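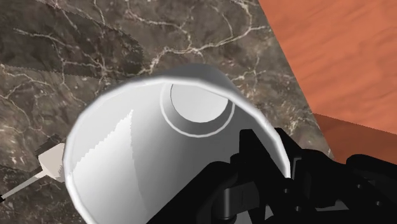 Fultell wins bus cooling fan order, and Clindham gets the work

Wednesday, April 29, 2026

Well, I've been banging on about the Clindham plant for months, so it's nice to finally have something solid to pass along! Fultell told the market this morning that it has landed an order for electric cooling fans from Salgado, the bus builder up the road in Mutenville. The fans go into Salgado's new battery-electric city bus (the short one, with the rear door everybody argued about) and first deliveries are due in June.

The order covers 4000 fans over 4 years, with 8 fans to each bus. I had the calculator out over breakfast and that comes to 500 buses, which is a fair few more than I thought Salgado had on its books. No dollar figure was given, and I did ask. The answer was a very polite no.

What I like about it is where the fans will be made. Fultell could easily have sent the job offshore, as it did with the pump housings, but the whole lot is going through the Clindham line, the one that's been running a single shift since last winter. Nearly 200 people work at the site at the moment. The company says a second shift will come back once volumes pick up, though it wouldn't put a month on that and I wouldn't go booking any holidays around it.

A quick word on the fans themselves, for those of you who write in about this stuff (you know who you are). They're brushless, they run off the bus's low-voltage supply, and each one has its own controller, so a dud can be swapped without pulling the whole radiator pack out. Anyone who's spent a Saturday under a bus will see the appeal.

Salgado hasn't said who's supplying the radiators. I've got a call in to the Mutenville office and I'll add a line when they ring back.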